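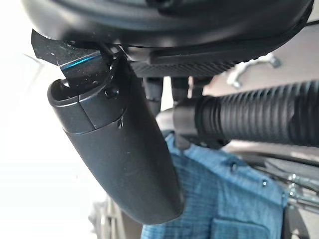
Wrist view with the blue checked shirt hanging under the hose.

Posted in November by ribbedhose
Hustau Community Help — Teaching and Playback

Teaching by hand or by remote for a shirt task — which should I be recording?

I have an arm running Movby and I'm trying to teach it to take hold of a shirt that is hanging up and move it across to a table. The picture is from the wrist camera. I've been going back and forth between two ways of showing it the job and I'm not happy with either.

By hand: I put the arm in free mode, grab it above the wrist and walk it through the motion. The path is nice and smooth. But my forearm ends up in the wrist view a fair bit, and I have to press the button to close the gripper with my other hand, so the close always comes late.

By remote: I use the Adik handheld controller from a chair next to the arm. My arm stays out of the recordings and the gripper closes when I want it to. But I'm slow, I overshoot, and I stop a lot to think. I have 43 recordings this way and the playback stops and thinks as well. It will sit still near the collar for ages and then carry on.

The left side of the wrist view is also very bright during the day and I don't know if that matters.

Should I mix the two sets, or throw one out and start again? And how many do I need? I've seen 1,000 mentioned and that would take me most of the winter.

ladder_and_twine

Don't mix them yet. If your arm is in the view for half the recordings, the model can learn to look for it, and it won't be there on playback. I'd keep the remote set and fix it.

The pauses are the main problem. Movby records at a steady rate whether you are moving or not, so a long stop goes in as a long run of "stay where you are". It then learns that near the collar the right thing to do is nothing. There is a trim setting in the export page that drops still sections. Set it low to start with, because you want to keep the short wait while the gripper closes. If you trim that out, the arm will pull away before it has hold of the cloth.

For the overshoot, turn down the speed scaling on the Adik. Mine came set far too fast for cloth. Half is a good place to start. Do ten or so practice runs with recording off each time you sit down. The first few of any session are always poor and they don't need to be in the set.

Also decide where you are going to grab and stick to it. If you take the shirt by the shoulder in some and by the front in others, the arm will head for somewhere in between and close on a fold or on nothing. Pick one spot. Then move the shirt a little between recordings, a bit left, a bit right, turned slightly, so it learns to find the spot and doesn't just memorize a path.

On numbers, I did a similar job with a towel and stopped at 748. I think it was as good as it was going to get well before that. Train on what you have after trimming, see where it fails, and record more starting from those positions. That is a much better use of an evening than repeating the runs it already does well.

greyfinger

Get the Macedo grips, they fix everything. I never had to teach mine more than a few times.

saltbush_workshop

I'd disagree a little with the first reply about hand guiding. It is still the quickest way to get a decent path when the hard part is getting in close, and you can record it so that you aren't in the view:

1. Guide the arm by hand through the whole motion and save the path only, with no camera.
2. Put the shirt back the way it was.
3. Step away and have Movby replay the path with the camera recording on.

You can fix the late gripper close in the path editor before you replay it. Drag the close event back until it lines up with where the fingers reach the cloth. It takes up to 2 minutes a path once you know where things are.

The catch is step 2. A shirt never hangs the same way twice, so some replays will miss. Delete those. I lose a few each session and it's still less tiring than the controller. For something stiff like a box you would hardly lose any.

About the brightness — yes, it can matter. If the camera is on auto exposure, the whole picture will get lighter and darker as the wrist turns toward the bright side, and the shirt will change colour along with it. Lock the exposure in the camera settings with the wrist pointed at the shirt. Let the bright part stay washed out if there's nothing over there the arm needs. Then either cover the light or record at different times of day so it has seen both. If all your recordings are from 3 in the afternoon, don't expect much after supper.

I don't use Macedo grips so I can't comment on those, but different fingers won't change what's in your recordings.

ribbedhose

Thanks. I turned on the trim and it cut a lot more than I expected, so I must be stopping more than I thought. Exposure is locked now. I'm going to slow the Adik down and record a new batch grabbing only at the shoulder, and I'll try the replay method on a separate set so I can compare them. Will post again when I have something to report.

Related topics
Adik controller drifts when left on the bench
Trim setting removes the gripper close
Locking exposure on a wrist camera
Can I delete one recording without re-exporting the set?
Free mode feels heavy in the last joint
Movby path editor — moving an event between two points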